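Forum > Home Office > Desks, Cables and Clutter
Thread: Sticker on a laptop lid – which way is up?

flatlid_hywel
Posted Wednesday, 8:14 am

Settle something for me. I share an office with one other person and we have a laptop that belongs to whoever needs it. I put a sticker on the lid. It says NICE TRY in red on white, and it's meant for anyone who comes over to borrow the thing without asking.

My officemate says I put it on the wrong way up. I say it depends where you're standing, and that she's standing in the wrong place. We've been at this for 2 weeks and have stopped saying good morning.

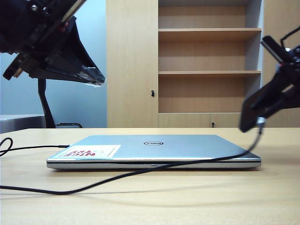 My position is that a sticker is a message to other people, so it should be readable by the people it's for. She says the person who looks at a closed laptop most is the one about to open it. There's also the matter of the cables, which she would like cleared off the table, and which I'd like left exactly where I can find them.

Opinions welcome. Hers is already known.

----

gape_e
Posted Wednesday, 8:31 am

Officemate here. Efa, hello. He left out that he put it on before his coffee and came up with the theory afterward.

I also never said "cleared off the table." I said a cable doesn't need to take the scenic route across the whole desk to get where it's going.

----

Nidisetti
Posted Wednesday, 9:02 am

This is the oldest argument in laptops. Lid facing you, closed: sticker reads correctly to you. Open it and now it's upside down for everyone across the table. You get one or the other. Pick your audience.

I'm with Hywel. A sticker I can read myself is just a note to self.

----

Shaikh
Posted Wednesday, 9:10 am

Disagree with the above. I open mine maybe twice a day and walk past it closed the rest of the time. An upside-down sticker on a closed lid looks like a mistake, and after a month you stop seeing the joke and only see the mistake.

Put it sideways. Everyone is equally annoyed.

----

flatlid_hywel
Posted Wednesday, 9:26 am

Sideways is for people who can't commit.

----

Flolala
Posted Wednesday, 10:47 am

Skipping the sticker (Hywel is right, sorry Efa, move on). What's the desk situation? Is there somewhere for the laptop to live when it isn't in use? Because if it just lies there all day then of course it grows cables.

----

gape_e
Posted Wednesday, 11:05 am

Flolala, thank you for asking, and I'm ignoring the parentheses. There is a very large cabinet right behind the desk. Same pale wood, doors, open shelves in the middle. Hywel calls it "the good cabinet" and treats it like a museum.
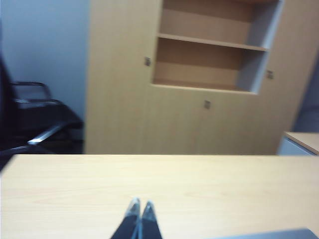
The good cabinet, with desk for scale.

My plan is simple: laptop goes on a shelf at the end of the day, cables go behind a door. He has had this plan explained to him.

----

flatlid_hywel
Posted Wednesday, 11:12 am

I have nothing against the plan. I object to getting up.

----

Shaikh
Posted Wednesday, 11:40 am

It's right behind the desk, man.

----

Hemel
Posted Wednesday, 12:20 pm

Small practical point from someone with 858 posts on this board, almost all of them about cables. Don't put the charger behind a door if the laptop is going on an open shelf. You'll end up with two homes for one thing and by October the charger will be back on the desk. Same shelf, or same door. Coil it loosely and use one of those fabric ties. Don't wrap it tight around the brick.

On the sticker: peel it and put it back the other way if it bothers you. Warm it with a hair dryer on low first and go slowly from a corner. Test whether the glue is going to behave before you get brave.

----

Nidisetti
Posted Wednesday, 12:33 pm

Peeling it would be admitting something.

----

flatlid_hywel
Posted Wednesday, 12:35 pm

Thank you, Nidisetti.

----

gape_e
Posted Wednesday, 1:48 pm

Counter-offer. Sticker stays as it is. Laptop and charger both go on the lower shelf at five, and the person who used it last does the walking. I'm 100 percent sure who that will be most days, but I'm willing to be surprised.

----

flatlid_hywel
Posted Wednesday, 2:20 pm

Upper shelf. I'm not bending.

----

gape_e
Posted Wednesday, 2:22 pm

Fine. Upper shelf. Good morning, Hywel.

----

Shaikh
Posted Wednesday, 3:15 pm

I still think sideways.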